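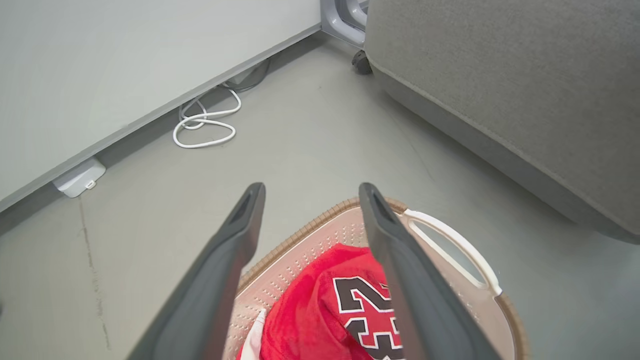
Red jersey, number 23, in the basket.

Community Help > Eyes and Eyewear > Glasses
New progressives are blurry when I read. Remake, refund, or wait it out?
Posted May 24, 2024
Viewed 3,000 times

I'm 52 and got my first pair of progressive lenses from Hamdan Optical in Fellton. I've had them for 8 days now and I wear them from breakfast until bed. Distance is fine. I can read street signs and the TV guide from the couch. The trouble is up close. If I hold a book where I normally hold it, the print is only sharp in a narrow strip, and I have to lift my chin to find it. When I push the glasses up with my finger so they sit higher, the whole page gets better. As soon as I let go they slide back and I lose it again.

The frame is a Wostetti, a wide plastic one with a fixed bridge and no nose pads. My old glasses were small metal ones with pads and they stayed put. The new frame felt fine in the store but I only had it on for a minute or two.

My prescription is from an eye doctor across town, not from Hamdan. The store measured my pupils with a little ruler and put dots on the plastic demo lenses. I don't remember them bending the frame or adjusting it before they did the dots, and nothing was adjusted at pickup either. The person at the counter handed them over, I said they felt OK, and I signed.

The receipt says lenses can be remade once within 90 days. It says nothing about refunds. I used my Hivwood vision plan for part of it and paid the rest myself, and the plan only covers lenses once a year. Mine resets in August.

My questions:
Is this just the getting-used-to-it period people talk about?
If I ask for a remake, does it count against my plan?
Should I go back to the store first or to the eye doctor first?

I don't want to use up my one remake and find out it was something I should have waited on. I also don't want to wait so long that they tell me it's my problem.

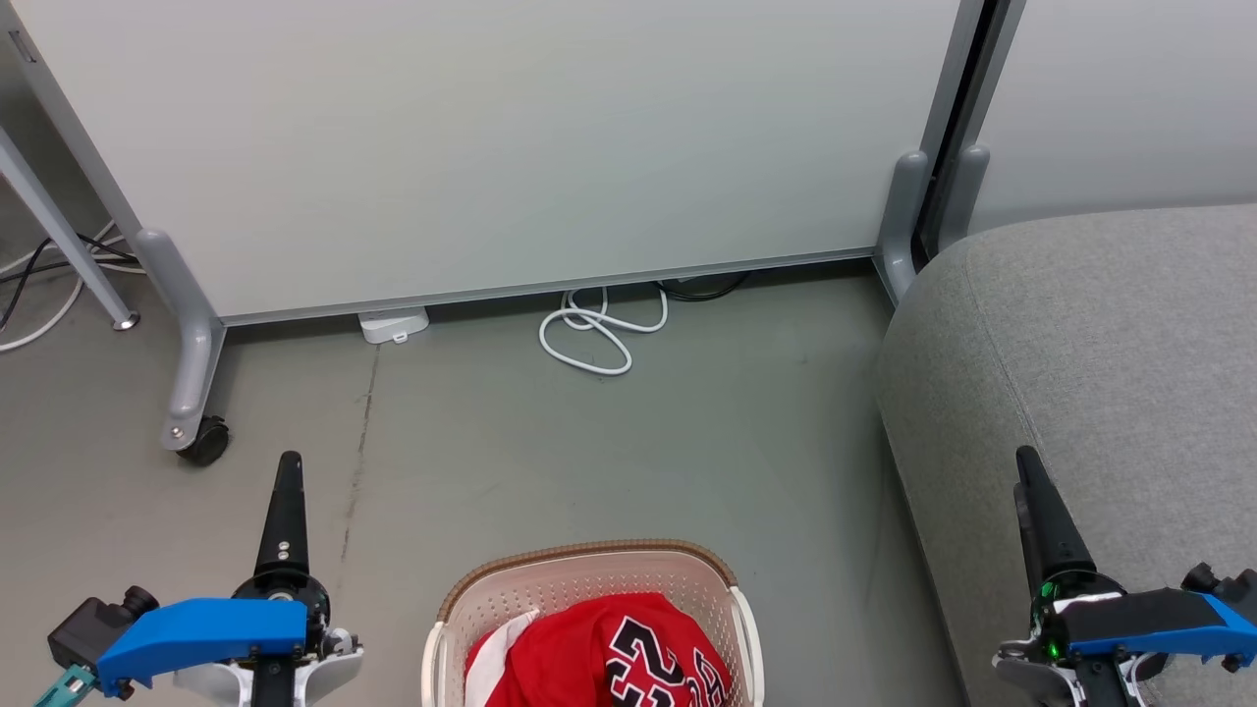
Go to the store first, and before you say the word remake, ask for an adjustment. You already did the test yourself. If lifting the glasses makes the reading area come in, then either they sit too low on your face or the fitting height was marked too low. The first one takes five minutes with a frame warmer and costs nothing at most places. With a plastic frame and no pads they can't do much at the bridge, but they can bend the temple ends behind your ears so it stops sliding, and they can change the tilt so the bottom of the lens comes in closer to your cheeks. Tilt makes a bigger difference on progressives than people expect.

Wear them a few days after that. If you still have to lift your chin, go back and ask them to put the marks back on the lenses. Every progressive has tiny engravings that let them find where the fitting cross is supposed to be. They dot it with a pen, you put the glasses on and look straight ahead, and you can both see if the dot is at your pupil or under it. If it's under, that is a measuring mistake and they should redo it. I'd ask straight out if a remake for wrong measurements uses up the one on your receipt. At my store it didn't. Yours may be different.

Getting used to progressives is real, but it's more about the edges. Swimming on the stairs, turning your eyes when you should turn your head. That gets better with time. A reading area in the wrong spot stays in the wrong spot.

Marked helpful by the person who asked

Second reply

I hated mine for a month and now I don't notice them. Give it more time. Also point your nose at what you're reading. If you can't stand them, get lined bifocals, they are cheaper and you always know where the reading part is. I paid 100 dollars for mine without any insurance and still use them for working in the yard.

I don't know anything about Hivwood but my insurance never pays for anything twice, so be careful.

Comment on this reply: Waiting is fine but they should put a note in the file now that there was a complaint. Then the date is on record.

Comment on this reply: Most plans see a remake as the same order. The lab and the store settle it between them and there is no new claim. Call the number on the card and ask – write down the day you called. 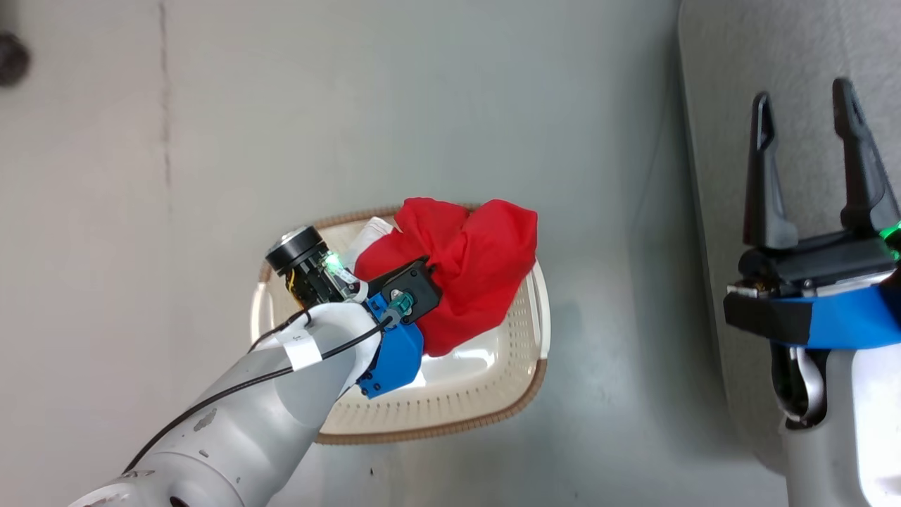 Third reply

Two things to add to the first reply.

Take the old glasses with you, and a copy of the prescription. They can read the new lenses on the lensmeter while you stand there and compare them to what the doctor wrote. If the add power is off, it's a lab error. If the lenses match and the fitting marks line up and you still can't read, then it goes back to the doctor for a recheck. Most offices do a recheck without charging if you come in soon enough, but ask for their cutoff, it can be shorter than the store's.

The other thing is the frame. If the Wostetti keeps sliding after a proper adjustment, new lenses in the same frame will slide too. Ask if they will let you switch frames as part of the remake. You might have to pay a difference. I went from fixed bridge to pads on a remake and it was the end of my trouble. Some labs have rules on this, so get the answer before they send the order in.

Also bring the book you read and hold it how you hold it at home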